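5. Failure analysis

5.1 The drawer task

In this section we look more closely at one type of failure which the success rates of Section 4 do not show. During the evaluation of the Paltance controller in simulation, we ran the drawer task 195 times. In each run the robot has to open a drawer, take one utensil out of it and bring the arm back to the rest pose. A run is counted as failed if the object is not outside the drawer after 60 seconds of simulated time, or if the safety monitor stops the arm. By this rule most failed runs were easy to explain: the grasp was too shallow, or the object slipped from the fingers.

However, 11 of the failed runs did not fit this explanation. In these runs the safety monitor stopped the arm while both grippers were reported as free of contact. At first we believed that the monitor was wrong and we planned to raise its force limit. Yutong Dong, who read the joint logs again, found that the monitor was right. A large force was present at the forearm, and it was the contact report of the gripper that missed it.

The room used for the task is shown in Figure 4. The drawer is in a marble-textured cabinet, and the right arm has to reach it over a short distance, with its end just below the front lip of the open drawer. The orange utensil is thin and leaves little space for error in height. If the arm comes up too early, the forearm or the wrist is pushed against the lip from below. Our contact sensing covers the inner faces of the fingers only, so a push at this place is not reported.

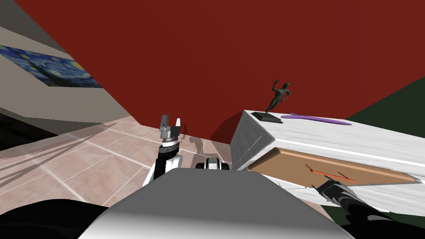 Figure 4. Drawer task, robot's viewpoint. The drawer is open and the right arm is near the utensil.

5.2 Sequence of the fault

We replayed the 11 runs with full logging of the joint torques. The sequence was the same in all of them. First, the planner asked for an upward correction of the wrist, as the estimated height of the utensil was too low in the previous step. Second, the forearm met the lip and stopped moving. Third, the position controller saw a growing error and answered with more torque. The planner received the message "no contact" and therefore repeated the correction. This continued until the force limit of 100 N was reached and the monitor stopped the arm.

We want to point out that the planner did what it was designed to do. The weak point is the meaning of the message. In the Qin interface, "no contact" means that the fingers do not touch anything. The planner, which comes from the older Flurklow code, reads the same message as "the arm is free to move". Both parts were tested separately and both passed their tests. The difference appeared only when they were used together near an edge.

A second question was whether the cameras could have given a warning. We checked the view from close behind the fingers, which the planner uses for the last part of a grasp. This view is good for judging the gap between the fingers, but it gives poor help with distance. When a large surface of one colour lies behind the fingers, as in Figure 5, there is almost no texture from which depth can be estimated.

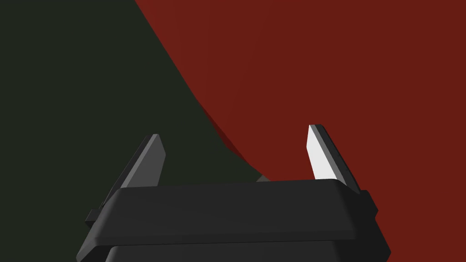 Figure 5. Close view of a gripper with open fingers against a dark surface and a red surface.

The depth estimate in such views often jumped between two values from one step to the next, and the planner simply took the newer one. In four of the 11 runs, a jump of this kind came directly before the wrong upward correction. For the other seven we could not find a clear visual cause, and we suspect a small delay in the height estimate.

5.3 Changes and remaining risk

We made two changes. The contact message was divided into two separate messages, one for the fingers and one for the whole arm, where the second is computed from the joint torques. In addition, the planner may not repeat a correction in the same direction if the wrist has not moved after the first attempt. With these changes we repeated the 11 runs from the same starting states. The monitor did not stop the arm in any of them, although two still failed by the time limit.

We did not change the force limit. On the real Ruvow arm a push of this size could damage the drawer or the wrist, and a person's hand between the forearm and the lip would be in danger. The torque-based message also has its own weakness: slow contact with a light object stays below its threshold and is still not reported. For this reason we keep the monitor as an independent part, which does not read any message from the planner.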